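Griveo hand-held gripper pair, notes after 47 hours

I rented a pair of hand-held grippers from Griveo in late spring and have put 47 hours on them. The rental covers two grippers, a charging brick, a carry case and access to their upload service. I pay for it myself. My interest is narrow: I write sorting and placement routines for a small parts bench at Nieminen, and I wanted human demonstrations of handling thin, closed loops. O-rings and snap rings are what we care about at work. At home I use jewelry, which behaves worse.

Rental terms first, as I had trouble finding them on the site. The minimum is one month. The deposit is 2000 and comes back within two weeks of return if the finger pads are intact. Pads are a wear item and you get one spare set. Dinesh Salian on their support desk confirmed by email that scuffed pads are fine and torn pads are not. Shipping was on me both ways.

Setup took most of an evening. Each gripper has to be paired, then the two have to be registered to each other by moving them through a slow figure eight. The instructions say to do this once per session. In practice I do it again after any break longer than a coffee, as the relative position between left and right drifts when the units sleep. The drift is small, a few millimeters, but a few millimeters is a whole bead.

Weight is acceptable for the first half hour. After that the wrist complains, the left one first in my case. The grip is molded for a hand larger than mine. Elli Mäkelä, who did a third of the sessions, has longer fingers and reported no trouble at all, so try before you commit if you can.

The task I settled on is simple to state. Start with bracelets in or beside a shallow container. Pick one up by the loop, move it, set it down without dragging its neighbor along. Container and surface change between runs. I began on a plain gray mat and the results were too clean to be of use. A patterned cloth over a bed gives slight sag under load and a lot of visual clutter, and both are closer to what a policy will meet outside a lab.

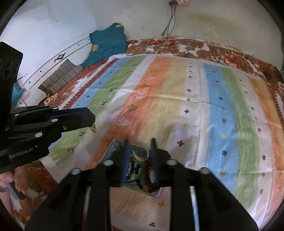
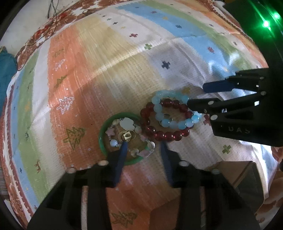
Bracelet runs on the striped spread: metal tray in the first, green dish in the second.

Beaded loops expose the weak points of the fingers quickly. The pads are good on round, glossy beads when you close across the strand. They are poor when you close along it, and the strand rolls out sideways. With a flat disc bead the outcome depends on which way the disc is facing, and I have found no wrist angle that covers every case. Two loops lying across each other are the hardest condition I tried. You have to lift one a little, pause, and let the other slide off before moving. An operator learns this in ten minutes. Whether a model learns it from recordings is the question I am paying to answer.

Thin rings are close to hopeless on a hard container floor. The fingertip is too thick to get under them. Pushing the ring up against the rim and pinching there works now and then. On cloth it is easier, as the pad can press down slightly and close underneath.

Numbers so far: 2064 episodes uploaded, of which 763 were bracelets and the rest rings, washers and cord. The upload service rejected a fair share of the early ones for lost tracking. Rejections fell once I stopped working with a window behind me and slowed my approach. The rejection message is a bare code with no explanation – the table of codes is in an appendix to the manual, which you have to request.

Export is the part I like best. Gripper opening, pose and video arrive on one clock, and I have not had to realign anything by hand. Files are large. Plan your disk before the first long session and not during it.

Battery life is listed as three hours. I get a bit over two with both units running. Charging them from the same brick is slow, and a second brick is an extra line on the invoice.

I compared this briefly with a Stulidby set that Theresia Pichler let me use for an afternoon. The Stulidby fingers are narrower and better on rings. Its trigger is stiffer and the export needs a conversion script. For loops of beads I would take the Griveo. For anything flat and thin I would take the other.

Open items:

Request narrower fingertips from Griveo. Dinesh says a slim set is planned for September, price not set.
Repeat the overlapping loops with elastic cord only, no clasps.
Ask Elli to redo my left-hand runs so I can compare operators.
Extend the rental by one month, then decide.

Posted 2025-07-30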